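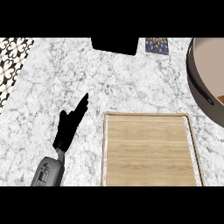 Anberg Countertop Care Notes: Read Me First

Welcome, and thank you for stopping by! Anberg is a collection of plain-text notes on living with stone kitchen counters, mostly marble, with a fair amount on granite and a little on soapstone (I would love more soapstone, if you have some and like to write). It began as a single page taped inside a cupboard door and grew from there, the way these things do when you keep getting asked the same question about red wine.

The notes are meant for people who cook in their kitchens every day and want to know what they can put on the stone, what they should wipe up right away, and when it makes sense to call a professional. You don't need to know anything about geology. I certainly didn't when I started.

What is in the folder

The notes are split into 4 sections, each in its own subfolder, and every note is a text file you can open with whatever you have on your computer.

daily: wiping down, drying, crumbs, what kind of cloth, which soaps leave a film
stains: one note per culprit, from turmeric to olive oil, with a poultice recipe where one applies
sealing: how to do the water drop test, how to put sealer on, how to get it off again when you used too much
repairs: chips, dull spots, seams that have opened up, and a longish note on etching

There is also a file called words.txt, which is a small glossary. If you have ever wondered whether "honed" and "polished" are two names for the same finish (they aren't, honed is the matte one), start there.

How each note is laid out

Every note opens with the kind of stone it applies to, then the finish, then the problem in one sentence. After that comes the method, and at the bottom you'll find a line called "tried on," where the writer says which counter they used it on and how long they left it. Please read that bottom line before you mix anything up! A poultice that did fine on a dark granite for 8 hours may be far too much for a pale marble, and I would hate for you to find that out on your own island.

A word on etching and staining

Most of the mail I get comes from people who think they have a stain and have an etch. A stain is something that has soaked into the stone and usually looks darker. An etch is a dull mark where acid has eaten a little of the surface, and lemon juice, vinegar and tomato sauce are the usual suspects. Poultices do nothing for an etch. Run your finger across it with the light coming in low from the side, and if it feels a bit rough or looks flat against the shine, go to the repairs folder.

Where the notes come from

I wrote the first 10 myself, in February, while waiting for our own counter to be cut. The sealing section owes a great deal to the people at Mertens, the stone yard who cut it, and who let me hang around with a notebook one long Saturday asking things they must have answered a thousand times. The words in the glossary were checked by a fitter at Hesness. Neither of them has paid for anything here or asked me to recommend them.

Known gaps

Engineered quartz isn't covered at all, and the advice for marble should not be borrowed for it. Outdoor counters are missing too. The note on rust is thin, and the one on candle wax was tried on just one counter, so treat it kindly.

Adding a note

Copy the file blank.txt, fill it in, and send it along to the Tustov mailing list with "Anberg" in the subject. Short is fine, and failures are very welcome, particularly if you say what went wrong. I tidy spelling but otherwise leave people's voices alone.

Using the notes

Print them, share them, hand them to your tenants or your mother-in-law. If you republish a whole section, please keep the "tried on" lines with it and mention where it came from.

Kept up by Roos Declercq. Replies can take up to 4 days, a little longer around the holidays.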